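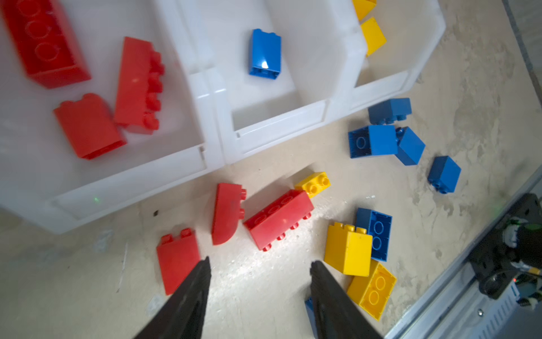
Isn't this just sorting by color, which a cheap sensor and a chute could do? A reader going by Ostora asked me that the day the first write-up went online, and the same thing has landed in my inbox so many times since that it gets to go first.

Sure, if all you want is sorted bricks, go buy the chute! I want to know how a policy trained on demonstrations deals with a messy pile, where the brick you're after is leaning on two others and the easy side to grab is facing the floor. Color is the boring part, and I picked it on purpose so that when a run goes wrong I can be pretty sure it's the grasp that went wrong.

What is Hatari?

Hatari is my name for the training method. A normal imitation setup treats every second of a demonstration the same. Hatari gives extra weight to the stretch right before the fingers close, which is where most of my early failures came from. (Reaching over to a bin is easy. Almost any policy I've trained gets that part.) The weighting is learned from the demos themselves, so I don't have to sit there tagging moments by hand. I tried that for a week in July and never again.

How many demonstrations did you use?

714 for the main model. I also trained a smaller one on 180 of them to see how badly it would fall apart, and it held up better than I had bet on. It does okay on bricks lying flat with nothing touching them. It gets lost when they're stacked or tipped against each other, and it likes to close on air and then carry the air very carefully to a bin.

Why two arms?

Mostly reach, and a bit of curiosity. One arm can do the job but it spends a lot of time stretched out, and the wrist angles get ugly out there. 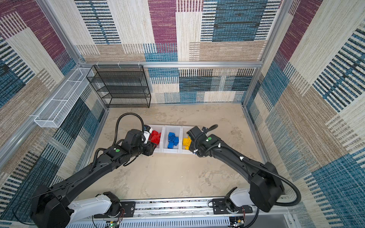
With two, each arm can stay in the part of the space where it's comfortable, and the policy has to learn who goes for what. I don't assign sides in the code. The two arms share one model and it works out the split from the demos, which means it also picked up my own habits, including my tendency to let the left one do more than its share. I'm looking at ways to even that out without writing a rule for it.

Do the wrist views matter, or would one fixed camera do?

They matter a lot. I ran the same training with the fixed view only, and grasps on tipped bricks dropped off right away. The fixed view is great for knowing which bin is which and where the other arm is hanging out. For the last little bit of the approach you want to see the gap between the fingers and what's sitting in it.

What does it still get wrong?

Bricks with the hollow side up are the big one. A finger can end up inside the brick instead of beside it, and then the policy thinks it has a good grip. Curved and sloped pieces slide out too. In my last set of 13 full-pile trials, 11 ended with every brick in the right bin, and both misses were slopes that squirted away and that the policy then kind of forgot.

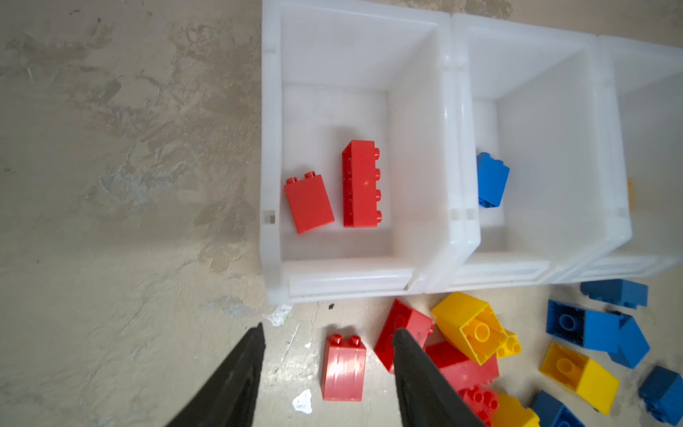 Did you compare it with anything?

Yes, with plain imitation on the same demos, and with Zarei, my older method, which used a separate grasp detector. Zarei is still quicker on tidy piles. Hatari wins once things get cluttered, and it recovers from a dropped brick much more often. I wouldn't read too much into the gap until somebody else has run it on their own setup.

Can I get the code?

The training code is on the Lildale project page, along with the smaller set of demos. The full set is big and I'm still sorting out where to host it. If you get it running, please write and tell me what broke!

Will it work on things that aren't toy bricks?

Don't know yet. Soft stuff is next on my list, and I expect it to go badly at first.

Last updated 20 August 2026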